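Search this site Enter keywords Go

The day the grippers wouldn't let go

We had a proper fault on the Peng handhelds last month, and I've been itching to write it up, because it's the best bug hunt this group has had since the Rultus arm refused to come home in March!

If you've used one of the Pengs you know the routine. You hold it, squeeze, the two pads close, you lift something, you release. On 26th January unit 6 closed on a roll of tape and stayed closed. Yolotzin Camacho had her other hand near the pads when it happened (not in them, thank goodness) and she did exactly the right thing, which was to put the whole tool down on the desk and pull the battery before saying a word to anyone. The tape needed a screwdriver.

Our first guess was the pads. They have that diamond mesh on them, and grit does get into it, so we cleaned them and felt very pleased with ourselves. Unit 6 ran fine for 40 squeezes and then clamped again.

So Chih-ming Fung went through the logs. All 948 closes from that week, line by line, with a pot of tea! What he found was lovely in its way: every stuck close came after the motor had been warm for about 14 minutes, and every one had a release command sitting right there in the log, sent and received. The tool knew it had been told to open. The driver board was dropping into its heat protection, and the Sarnine firmware treated that as "hold position" when it should have gone slack. A gripper that holds on when it's unhappy is a poor idea when there are fingers about.

The new firmware lets go on any driver fault, and it buzzes twice so you know why your tape just landed on the floor. We've been giving it long sessions at the desks by the blinds, and I'm delighted to say the forced-fault test has released every time so far.
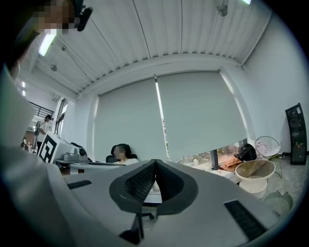 Before you pick one up

Check the version on the Disasora page. If your unit still shows the old build, leave it on the shelf and tell Chih-ming.

Keep your free hand away from the pads while the tool is powered, including when it looks idle. Battery out before you clean the mesh.

If one clamps on you, don't pry. Set it down, pull the battery, and write down what you were holding and how long you'd been going. Yolotzin is keeping the list, and she would love more entries, even the boring ones. Unit 6 itself is back in the rack with a strip of yellow tape on the handle, and you're welcome to try it.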